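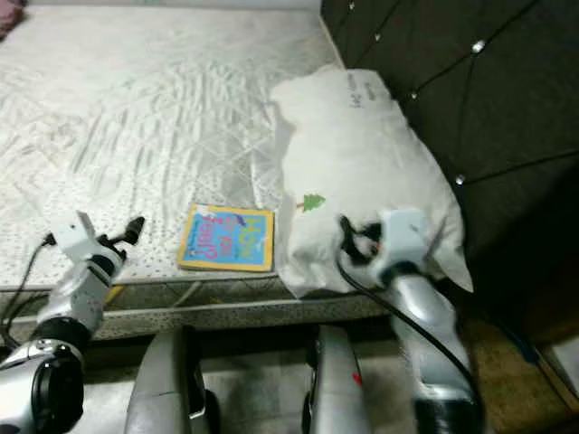

2. Normas de trabajo en dormitorio: estado a 22 de agosto

Este apartado resume lo avanzado en el manual de buenas prácticas para robots de dos brazos en viviendas, que Unmont redacta con la financiación de Sukprasert. La parte de cocina se entregó con el informe anterior y no ha cambiado.

El dormitorio nos ha obligado a revisar varias reglas. El borrador heredado de Bikden trataba la cama como una mesa blanda, y eso no sirve. Una almohada cede y se arruga alrededor de los dedos de la pinza derecha, y el operador pierde la referencia de dónde acaba la tela. Además, suele haber objetos cerca. Con un libro infantil como «How do you feel?» en el borde del colchón, junto a la almohada, el brazo izquierdo debe esperar abierto y sin apoyarse hasta que el otro haya terminado.

Reglas ya aprobadas:

Un solo brazo en contacto con la ropa de cama, salvo en las tareas de doblado.
Los cables de las pinzas se revisan antes de cada sesión. No pueden quedar entre el colchón y la base.
Los cabeceros tapizados con botones se consideran zona de no contacto.
Los libros y juguetes se retiran al final, nunca mientras se mueve la almohada.
El operador detiene el robot si una persona entra en la habitación.

En este periodo se han registrado 262 sesiones en las viviendas de prueba de Skeltthorpe. En 17 se incumplió alguna regla, casi siempre la de los cables. Siete de ellas terminaron en parada manual. No hubo daños personales. El gasto en material de reposición fue de 1782 euros, dentro de lo previsto, y corresponde sobre todo a fundas y a dedos de pinza.

Queda pendiente la fuerza máxima de agarre sobre tejidos. Montri Chareonsuk, responsable de seguridad, propone un límite único para toda la ropa de cama; el equipo de operadores prefiere dos, uno para almohadas y otro para mantas. Haremos pruebas con ambas opciones y enviaremos la propuesta en octubre, junto con la ficha de formación revisada.

Pedimos a Sukprasert que confirme si la ficha debe entregarse también en inglés.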